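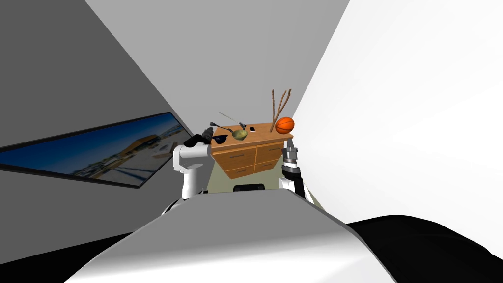 11 de fevereiro de 2023, sábado. Dia aberto.

Escrevo isto ainda com a cabeça a zumbir. As portas abriram às dez e às dez e cinco já havia fila no corredor! Três postos, como combinado: o simulador no projetor grande, a bancada de teleoperação e a mesa das garras, onde as pessoas podiam mexer nas peças impressas. Fiquei quase sempre no simulador, que este ano corre na Skesen nova, e ainda bem que a instalámos antes das férias e não na véspera, como em julho.

A sala virtual é a do armário de quatro gavetas. Em cima dele estão a bola de basquetebol, o molho de varas castanhas, a taça verde-azeitona, o telemóvel branco e a concha comprida. Vista da cabeça do robô, com os dois braços a entrar por baixo e o tronco a tapar a parte inferior. Tínhamos dúvidas sobre esta vista para o público (a câmara externa é mais limpa, vê-se o robô inteiro), mas foi uma escolha excelente. As pessoas percebem logo que estão "dentro" dele. Uma miúda levantou os dois braços à frente da cara para comparar, e a partir daí toda a fila fez o mesmo.

Rotina da demonstração, para quem pegar nisto na próxima:
- reiniciar a cena e deixar os objetos assentar, 12 segundos
- mostrar primeiro os dois braços parados, sem falar muito
- perguntar ao público que objeto quer
- carregar a tarefa e largar
- no fim, abrir o painel das forças de contacto (quem é da área adora, os outros aproveitam para fazer perguntas)

Fizemos 41 execuções ao longo do dia, 30 concluídas. Para um planeador que na segunda-feira ainda não conseguia pegar na concha, estou contentíssimo. As falhas, por ordem de frequência:

1. Concha. O braço esquerdo chega bem, mas fecha demasiado perto da cabeça arredondada e o cabo roda. Quando a pega vai parar ao meio do cabo, sai limpo. Acho que o ponto de pega está a ser calculado pela caixa envolvente e, com a concha na diagonal, a caixa engana. Experimentar com os eixos principais da malha.
2. Bola. Só com um braço não dá, já sabíamos, mas o público pede sempre a bola! Com os dois braços correu melhor do que eu esperava. O direito parte de uma posição muito baixa, com o punho virado para cima, e tem de contornar o canto do tampo. Duas vezes raspou. Aumentar a margem de colisão no lado direito do armário.
3. Telemóvel. Fino e deitado, a garra não tem por onde entrar. Ideia de um visitante: empurrá-lo até à borda e agarrar a parte que fica de fora. É óbvio e é bom, vou tentar esta semana.

As varas ficaram fora da lista de tarefas e deviam continuar fora. Cada ramo é um corpo de colisão e a simulação engasga-se assim que alguma coisa lhes toca. Ver se a Girnimau tem uma versão simplificada do modelo.

Perguntas que ouvi muito: se o robô verdadeiro é igual (sim nas dimensões, não no atrito), quanto tempo demora a aprender uma tarefa, se abre gavetas. Esta última apanhou-me de surpresa, e é justíssima, porque o armário tem quatro e nós nunca lhes ligámos. As articulações estão definidas no ficheiro, só falta a tarefa. Os puxadores são pequenos e horizontais, talvez seja preciso fechar menos os dedos. Quero mesmo fazer isto antes da próxima visita.

O grupo da Olszewski veio depois do almoço e ficou muito mais do que o previsto. Queriam ver as nossas trajetórias gravadas e acabámos sentados no chão a comparar formatos. Ficou combinado enviarmos 50 episódios, falhas incluídas, que são as que mais lhes interessam. Em troca deixam-nos experimentar o controlador de impedância deles no Dronelham. Excelente troca!

Logística: o projetor aquece e desliga-se se ficar encostado à parede. Faltou uma extensão na bancada de teleoperação. O cartaz da entrada tinha o piso errado, corrigido a caneta.

Pendentes:
- ponto de pega da concha pelos eixos principais
- margem de colisão, canto direito
- empurrar e agarrar, telemóvel
- tarefa das gavetas, começar pela superior esquerda
- episódios para a Olszewski, confirmar formato antes de exportar
- guardar os registos de hoje no disco partilhado, ainda estão só no portátil da demonstração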